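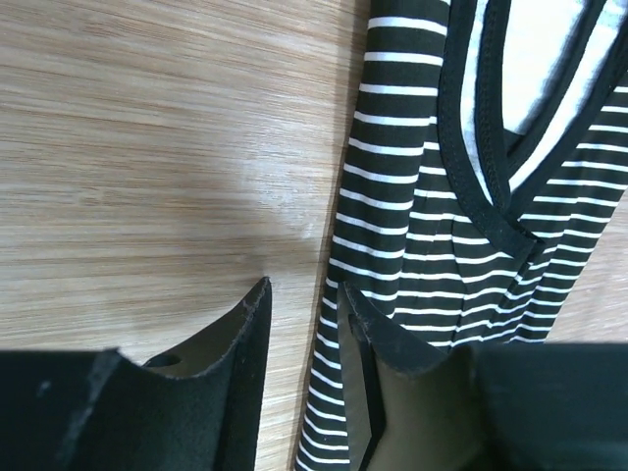
Peça preta com riscas brancas finas, sobre a mesa.

Ata da reunião da associação de moradores do edifício Lodlow
Data: 17/01/2025
Local: sala comum do rés do chão
Presentes: Todor Radonjić (presidente da mesa), Pao-chu Tseng, Chak-lun Chung, Chun-hung Sin. Justificou a ausência: Ya-wen Lui.
Redigiu a ata: Chun-hung Sin

1. Aprovação da ata anterior
A ata anterior foi lida e foi aprovada com uma correção. No ponto sobre o elevador, onde estava escrito "contrato assinado", deve ficar "contrato recebido para assinatura".

2. Recolha de roupa e feira de trocas
A senhora Tseng apresentou a proposta para a feira de trocas, que será em fevereiro na sala comum. Cada morador pode trazer roupa lavada e em bom estado. Foram recebidas até hoje 123 peças, guardadas no armário da cave. O senhor Chung perguntou se também se aceitam sapatos. Depois de alguma discussão, ficou decidido que sim, mas só aos pares e dentro de um saco fechado.
O senhor Radonjić pediu que as peças sem troca não voltem para a cave, porque no ano passado ficaram lá até ao verão e houve queixas do cheiro. A senhora Tseng vai escrever à loja Vanus para saber se a loja pode ficar com elas.

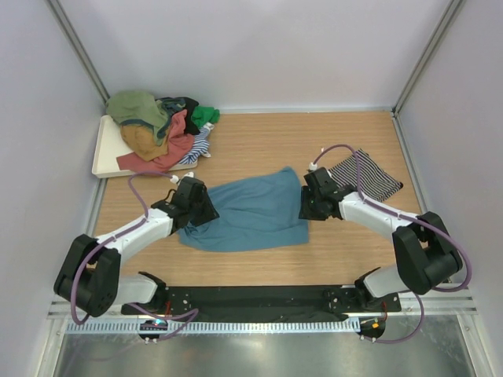

Para a feira é preciso também arranjar cabides e duas mesas compridas. O senhor Chung tem uma mesa e empresta-a, com a condição de ser devolvida no mesmo dia. A outra mesa fica por resolver. Foi aprovada uma despesa máxima de 300 euros para a feira, incluindo café e impressão dos cartazes. Votaram a favor todos os presentes.

3. Lavandaria comum
A empresa Westent enviou o orçamento para reparar a máquina de secar: 297 euros, com peças e deslocação incluídas. O senhor Radonjić considera o valor aceitável. O senhor Chung lembrou que a mesma máquina já foi reparada e que seria melhor pedir outro preço antes de decidir. Foi combinado pedir um segundo orçamento à Kwan. Se não houver resposta até à próxima reunião, aceita-se o da Westent.
A senhora Lui mandou por escrito uma queixa sobre as pessoas que deixam roupa dentro das máquinas durante a noite. A queixa foi lida em voz alta. Decidiu-se pôr um aviso na porta e uma folha de marcações, com períodos de duas horas.

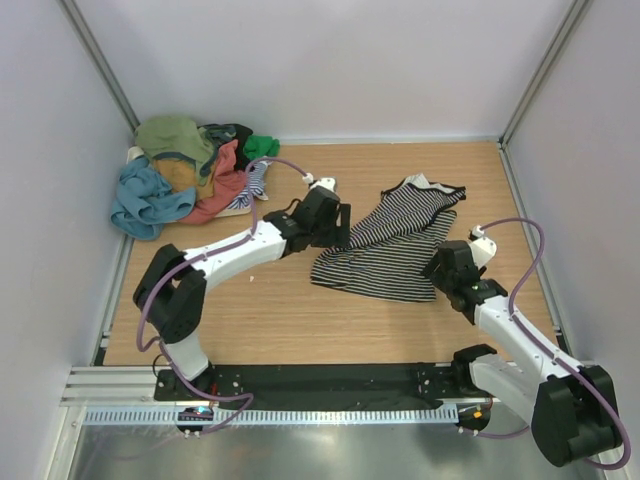
O horário da lavandaria continua a terminar às 22 horas. O senhor Sin propôs alargar o horário ao domingo de manhã, mas a proposta não teve votos suficientes e fica para outra ocasião.

4. Outros assuntos
a) Faltam 18 chaves novas da porta da garagem. Quem ainda não levantou a sua deve falar com o senhor Radonjić.
b) A lâmpada da escada, entre o segundo e o terceiro andar, está outra vez fundida. O senhor Chung vai trocá-la.
c) A senhora Tseng pediu que as bicicletas não fiquem encostadas às caixas do correio.

5. Tarefas
Pao-chu Tseng: carta à Vanus e cartazes da feira.
Chak-lun Chung: mesa, lâmpada e pedido de orçamento à Kwan.
Chun-hung Sin: aviso e folha de marcações da lavandaria.
Todor Radonjić: procurar a segunda mesa e comprar os cabides.

A próxima reunião será em fevereiro, antes da feira, em dia a confirmar por mensagem. Não havendo mais nada a tratar, a reunião foi encerrada às 21h40.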